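Sofa bed as the only bed in a small apartment, is it a mistake?

Posted in Home and Living > Small Spaces

Asked by mossy_kettle

Hello everyone, I have been reading this site for a long while and finally have something to ask, so please forgive me if I ramble a bit.

In June I'm moving from a one-bedroom with a real bed and a real door into a studio. It is a lovely studio (big window, quiet street, a kitchen I can turn around in) but it is one room, and I work at the table most days. If I bring my bed, the room becomes a bedroom with a stove in it. So I've been thinking very seriously about selling the bed and getting a sofa bed that I would sleep on every single night.

Everyone in my family thinks this is a terrible idea. My mother still talks about the pull-out my aunt had, the one with the bar across the middle that got you right in the kidneys, and I do remember that bar! But I've been to two showrooms now and the newer ones don't seem to be built that way at all. The one I liked best is called the Konden. The seat slides forward and the back cushions come off, and what you get is a wide flat surface with no bar anywhere. The salesman let me lie on it for as long as I wanted, and I very nearly fell asleep in front of a young couple looking at lamps.

The other one on my list is the Prosta, which is cheaper and folds down flat with a click. It felt firmer and a little narrower. I didn't love it, but I didn't hate it either, and the difference in price would pay for my moving van.

What I would really like to hear is from people who have slept on one for a year or more, every night, and not just when company came. How is your back? Do you really fold it up in the morning, or does it just stay open until you give up and admit it's a bed? And what do you do with the bedding during the day? There is one closet and it is already spoken for by my coats.

I'm a side sleeper, average height, and I do get a stiff lower back in winter. I live alone, though my sister stays over sometimes. Thank you so much for any help, even if the help is "don't."

3 replies

tall_order_of_toast

I've slept on one every night for six years, so I may be just the person you're looking for, and I'll try to put down everything I wish I had known when I started out. Get yourself a cup of something, I do go on.

First of all, your back. Mine is fine, but it was not fine for the first winter. I had bought mine entirely on how it felt to sit on, and sitting and lying down want very different things. A seat that feels wonderfully soft when you drop into it after work will let your hips sink in when you're on your side, and by morning you feel it all down one leg. You mention being a side sleeper, so please lie on your side in the showroom, with your knees bent the way you would at home, and stay there until you've stopped feeling silly. If the store has pillows on display, borrow one. I once asked a very patient lady at a place called Stokard if I could try the same sofa twice in one visit, and she brought me a blanket.

What fixed it for me was a topper. I bought a thin one first and it did nothing whatsoever. The second was a good dense one that rolls up, and it was like getting a new bed. If you do buy one, check that you can roll it by yourself, as some of them fight back! I keep two old belts around mine and stand it up behind the door.
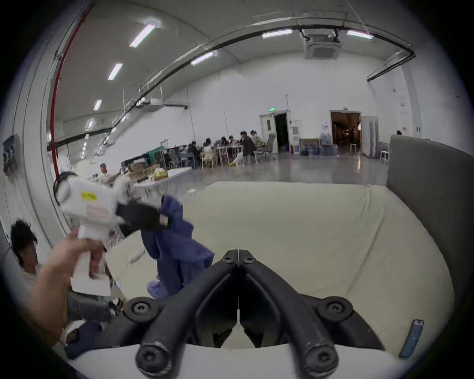
The cream seat next to the grey back.

On color, if you'll let me wander for a moment, light fabric is prettier and makes a small room feel bigger, and I would choose it again. But you'll be sleeping, eating toast and probably crying at movies all in the same place, so ask whether the covers come off. Mine unzip on the seat and don't on the back, and I didn't think to check that until the day I needed to know. A fitted sheet at night helps more than you'd imagine. Some wrinkling in the seat fabric is just going to happen and I stopped fussing over it a long time ago. I smooth it with my hand when I walk by and that's the end of my housekeeping.

Now, do I fold it up? Yes, and I'll tell you why it stuck. I made a rule in the first week that I couldn't have coffee until the sofa was a sofa. It takes me no longer than it takes the kettle. I've let it slide when I had the flu, and one whole Christmas, and each time the apartment felt smaller and I felt a bit glum without knowing why. If you work from home I'd say it matters even more. You want to be able to see that the night is over.

For the bedding, look for a model with a storage box under the chaise if you have the floor space for it. If you don't, a flat zippered bag under the sofa may work, but measure the gap first, and measure it with the sofa open as well as shut, because on a lot of the sliding ones the gap disappears. I used a blanket chest for a while, which doubled as a coffee table and was a nuisance every evening when I had to clear the cups off it to get at my pillow.

Between your two, I can't speak to the Konden, I've never owned one. I did stay a week at a friend's place with a Prosta and found the join down the middle a little noticeable. With a topper on it I think I would have been perfectly happy. So perhaps add the price of a decent topper to the cheaper one and then see which you prefer. That's how I'd do the arithmetic.

Oh, and let air get to it! Leave it open for a few minutes with the covers pulled back before you fold everything away. Real beds get that for free all day long and ours don't.

Good luck with the move. A big window makes up for an awful lot.

grumblebee

don't. get a daybed with a real mattress and put cushions along the wall. same footprint and nothing to fold. did the sofa bed thing for 20 months and the mechanism started squeaking before the first year was up. ok for guests

second_floor_rear

I'd like to stand up gently for both of the folks above, because I've done it each way and they both have a point.

My first studio had a daybed. It was comfortable, I'll give it that, and I slept very well. What I never managed was to sit on it. A twin mattress is deep front to back, so you either perch on the edge or lie against the cushions like a Roman emperor, and when company came they perched too, and nobody stayed very long. If you mostly live alone and do your sitting at the table, it might not bother you one bit. But you mentioned your sister, and I'd think about where she is going to sleep, as a daybed only fits one unless you get the kind with a trundle underneath.

In my second place I went with a sofa bed from a line called Villanueva, and I paid $2,236 for it with delivery, which made me feel faint at the time. I put it on the card, went home, and ate soup for a good while. I'm glad I did it. It's been my only bed ever since and it still opens smoothly. I'm not saying you have to spend that kind of money. I'm saying that you're buying a bed and a sofa in one go, and if you add up what you would have spent on the two separately, the number looks a good deal kinder.

A few practical things that the first answer didn't get to, and it was a very good answer:

Measure your stairs and your doorway before you measure the room. My building has a turn on the landing, and the delivery fellows had to take the feet off and stand the whole thing on its end while my neighbor held the door and gave directions. Ask whether the model comes in sections. Many of them do, and it makes all the difference in an older building.

Mark the open size on the floor with painter's tape and live with it for a weekend. Mine needed 48 inches of clear floor in front of it to open all the way, and I'd only allowed for it being shut. The rug had to go on a diet. If you have a coffee table, get one that's light enough to shove aside with your foot when you're sleepy, or put felt pads under it, and your downstairs neighbors will bless you.

Ask the store how the mechanism is guaranteed, separately from the fabric and the cushions. They're often covered for different lengths of time. While you're at it, ask whether the guarantee holds up if you sleep on it every night. Some are only meant for occasional use, and it'll say so in small print that no one reads out loud to you. I would ask them to show you the line in writing. A good salesperson won't mind.

As for your winter back, I have one of those too. I found it had less to do with the bed and more to do with my pillow being too flat, and with the sofa sitting right against an outside wall. I pulled it out from the wall by the width of my hand and stopped waking up chilly. A pillow between the knees is an old trick for side sleepers, and you'll have plenty of cushions lying around to use.

And about your mother. Mine was the same! She came to visit, and I gave her the sofa bed and took an air mattress myself, and the next morning she slept in until nearly nine. She has never mentioned it, but she hasn't said another word against it either.

If I were in your shoes I'd go back to the showroom late in the day when you're good and tired, and lie on the Konden first and the Prosta second and then the Konden again. Tired bodies are truthful. And hang on to your old bed until you've slept on the new one for a couple of weeks, if there's any way at all you can leave it in somebody's garage.

mossy_kettle

Oh, thank you all so much, this is more than I hoped for. I measured the stairs tonight and there is a turn, so I'm very glad that came up. I hadn't thought about the small print on nightly use either, and I'm going to call the store in the morning and ask about both of them. Grumblebee, I did look at daybeds after reading your note, and there's one I don't mind the look of, but it would be in front of the radiator.

I'm leaning toward the Prosta with a proper topper, and the coffee rule. I'll come back and report once I've had a month or so on whichever one it is.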